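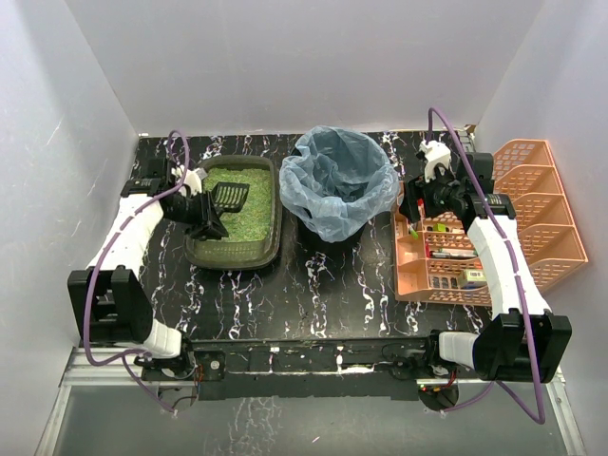 How long does a team need to set up the two-arm bench before its first practice run?
Plan on one full club session. A team that has already done the arm check in Section 2 can usually finish with time left over.

3. Setting Up the Cleanup Task

This section covers the cleanup task for the Premirik student league. Read it through once before you power anything. The task has two parts: scooping from a litter tray into a lined bin, and sorting small desk items into an organizer. Teams may practice the parts separately, but they are scored together in June.

3.1 Before you start

1. Check that the power switch for both arms is off.
2. Run your hand along each cable from the gripper to the base. A cable should have enough slack for the arm to reach the back wall without pulling tight.
3. Look at the screws on the front mounting plate. Tighten any that turn by hand.
4. Wipe the tabletop with a dry cloth. Do not use spray cleaner near the circuit boards.

Caution: Keep faces and loose sleeves out of the enclosure whenever the arms have power, even if they are not moving.

3.2 Placing the objects

1. Put the litter tray toward the back left, where the left arm can reach all four corners.
2. Fill the tray with clean litter only. The club orders it from Brilero, part number 408. Other brands are fine for practice.
3. Line the bin and fold the bag over the rim. Press the fold down on every side.
4. Place the organizer on the right side.
5. Put the small items in reach of the right arm. Teams pick their own items for practice, but the judges bring theirs to the event.

Note: The starting layout does not have to match to the inch. Small changes between runs are good practice - a program that only works with one exact layout will do badly at the event.

3.3 Handling the bag

Thin bags are the hardest part of this task. They fold differently every time, and a shiny crease can look like an edge to the wrist camera.

1. Open the gripper fully before moving toward the bag.
2. Come in slowly. Set the speed limit to 58 on the Dvorak control screen and leave it there for all bag moves.
3. Stop and check the wrist view before closing the fingers.
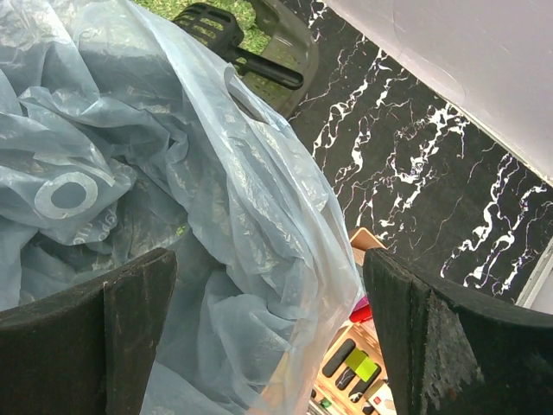 4. Close on a single layer if you can. If the fingers catch a thick bunch of film, open them, back off and try again.
5. Lift straight up a short distance, then pause. If anything else comes up with the bag, lower it and let go.

Caution: Do not pull a snagged bag free with the arm. Press the stop button, switch off the power and clear it by hand.

Replace the finger pads when the coating wears through enough to affect grip. Spare pads are in the Prakach drawer under the bench. Write the change in the log.

3.4 Recording practice runs

1. Start the recording before the first arm moves.
2. Name the file with your team number and run number.
3. Save failed runs too. Mark them "F" and add a few words on what went wrong.

The shared drive holds 4,000 runs. Delete your own test files when you no longer need them, but leave other teams' files alone.

If the control screen shows error 902, an arm has lost contact with its controller. Switch off, reseat the connector at the base and start again from 3.1. If the error comes back, leave the power off and tell Ximeng Ding before the next team uses the bench.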